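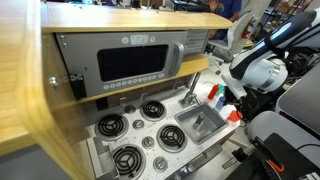
Spielküche zieht in den Gruppenraum ein

Tikow, 2026-01-08. In der Kindertagesstätte am Trevwood-Weg wird seit dieser Woche wieder gekocht, wenn auch ohne Strom und ohne Wasser. Nach der Winterpause hat die Einrichtung ihre neue Spielküche in Betrieb genommen, auf die sich Kinder und Erzieherinnen gleichermaßen gefreut haben — die Kinder vielleicht noch ein kleines bisschen mehr.

Die alte Küche hatte elf Jahre gehalten und war am Ende mehr Leim als Holz, wie Leiterin Kerstin Gerlach erzählt. Im Dezember wurde deshalb beim Lichterfest Kuchen verkauft, es gab Waffeln und einen großen Topf Linsensuppe, den Kastriot Shehu, Vater von zwei Kindern aus der Bärengruppe, die halbe Nacht über gehütet hatte. Der Erlös reichte zusammen mit einer Spende der Schreinerei Kiveck für das neue Möbel aus hellem Holz mit gesprenkelter Arbeitsplatte, vier Kochplatten und einer grauen Mikrowelle unter dem oberen Regalbrett.

Gerade die Mikrowelle hat es den Kleinen angetan. »Bei uns zu Hause steht so etwas ja fast überall, und die Kinder spielen eben am liebsten das, was sie jeden Tag sehen«, sagt Gerlach. Am ersten Vormittag gab es Nudeln aus Wollfäden, dann Nudeln aus Filz und schließlich, auf vielfachen Wunsch, noch einmal Nudeln. Der vierjährige Sebastian nahm Bestellungen entgegen und ließ sich auch von der Frühstücksglocke nicht aus der Ruhe bringen.

Erzieherin Divina Espiritu möchte die Küche in den kommenden Wochen in den Morgenkreis einbinden. Geplant ist eine kleine Speisekarte mit gemalten Gerichten aus den Familien der Kinder, von denen die Einrichtung derzeit 37 betreut. Wer zu Hause noch kleine Töpfe, Holzlöffel oder Geschirrtücher übrig hat, darf sie gern vorbeibringen — bitte sauber und ohne scharfe Kanten. Eine Kiste dafür steht im Eingang neben der Garderobe.

Die Krippenkinder unter drei Jahren kommen übrigens auch zum Zug: Sie dürfen die Küche nachmittags besuchen, wenn die Großen draußen im Garten sind.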